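Rusnák (garra paralela)

Rusnák é uma garra robótica de dois dedos desenvolvida pela Buvska, vendida como kit de montagem e acompanhada de um modelo digital para simulação. O produto dirige-se sobretudo a laboratórios universitários, escolas técnicas e pequenas oficinas de automação, e tornou-se conhecido entre estes utilizadores pela facilidade com que se trocam as pontas dos dedos, operação que o manual descreve com uma paciência quase familiar.

História

O projeto nasceu na oficina da Buvska em Zunthorpe, onde a engenheira Imelda Dumlao procurava uma garra que os seus estagiários pudessem desmontar sem medo e voltar a montar no mesmo dia. O primeiro protótipo pesava quase o dobro do atual e tinha pontas lisas, abandonadas depois de uma longa série de ensaios com peças pequenas. A versão comercial foi apresentada em julho, numa edição inicial de 77 kits, que se esgotou antes do fim do verão – uma surpresa agradável para uma equipa que contava vender metade.

Características

Cada dedo é formado por duas peças: um elo branco, de contornos arredondados, e uma ponta cinzento-escura, facetada, cuja face interior apresenta um perfil em degraus. O kit completo pesa cerca de 800 gramas e inclui cabo, base de fixação e um jogo suplementar de pontas, que muitos compradores acabam por guardar na gaveta durante anos e que, no entanto, dá bastante jeito quando chega a altura de as substituir.

O modelo digital, distribuído com a garra, reproduz os dedos e permite ensaiar movimentos antes de ligar o equipamento. A vista a partir da base é a preferida nas aulas de iniciação, pois deixa o aluno olhar por entre os dedos na direção em que a garra avança.
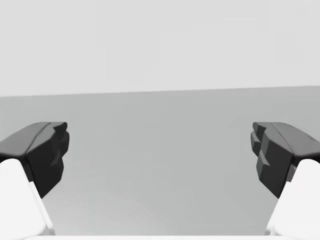

Modelo de simulação da garra, com os dedos afastados e sem objeto entre as pontas.

Programação

Os comandos são enviados pelo programa Sasitz, também da Buvska, que aceita tanto instruções escritas como sequências gravadas pelo utilizador. A versão 2 acrescentou um editor de cenários e corrigiu a demora no arranque, defeito de que os primeiros clientes se queixavam com razão.

Receção

Maeve Fitzgerald, autora de uma análise comparativa de garras para ensino, elogiou a clareza da documentação e a robustez dos elos, mas achou o cabo curto e lamentou que as pontas suplementares só se vendam aos pares. Considerou ainda que o modelo digital justifica, por si só, boa parte do preço. As pontas de substituição constam do catálogo da Buvska com a referência 2451.

Ver também

Garra paralela
Robótica educativa
Simulação de robôs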